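The Long Way Round a Clasp

Ask Thanasis Papadakis what he thinks of shop-bought clasps and he'll pull a tray out from under the bench and show you a toggle he has been fiddling with since July. It's a silver bar no longer than a grain of rice, with a ring to match, and it shuts with a click you feel more than hear. I wanted one immediately!

Papadakis works in the back half of Brudia, the bead and findings shop he runs with Facundo Fuentealba on a steep street in Bratavley. Fuentealba looks after the front: the strung beads, the spools of wire, the drawers of jump rings (there are 406 drawers, and he can find the one you want with his back half turned). Between them they've built the sort of place where you go in for earring hooks and come out two hours later knowing how to make your own.

And you really can make your own. An ear wire needs a length of half-hard wire, a pair of round-nose pliers and something smooth to bend it over. Papadakis uses the barrel of an old fountain pen. File the end that goes through the ear until it glides across the back of your hand, tap the curve lightly with a small hammer so it holds its shape, and you've got one. The second is harder, as it has to match the first, and I'll admit my own pair are cousins at best.

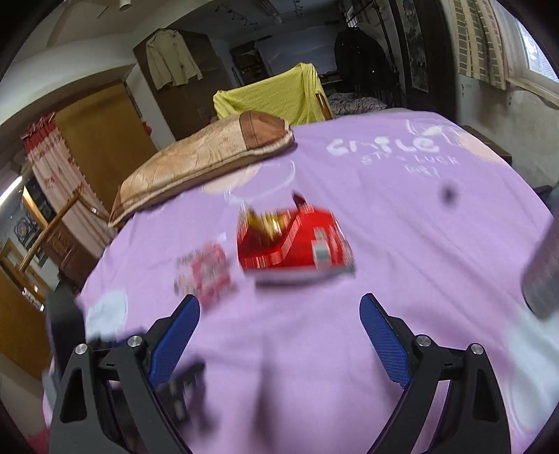 Starting with copper

Beginners at Brudia are handed copper, and I'm all for it. It's cheap, it's soft, and it goes a lovely deep brown if you leave it alone. The Saturday class has eight places and spends the whole morning on jump rings: winding the coil, sawing it through, then closing each ring with a twist so the ends meet flush. Pull the ends apart sideways and the circle never quite comes back.

After lunch come the hook clasps. Fuentealba likes a plain shepherd's crook with a tiny curl at the tip, a pattern he learnt from his first teacher, Henríquez, who sold hers on market stalls. Papadakis prefers an S, hammered flat on the outer bends. They've argued over it for years, very happily, and students get to try both.

I made the crook. It's a bit fat round the neck and it holds up a string of green glass beads that I've worn every day since. Next term there's a course on box clasps, and I've already put my name down.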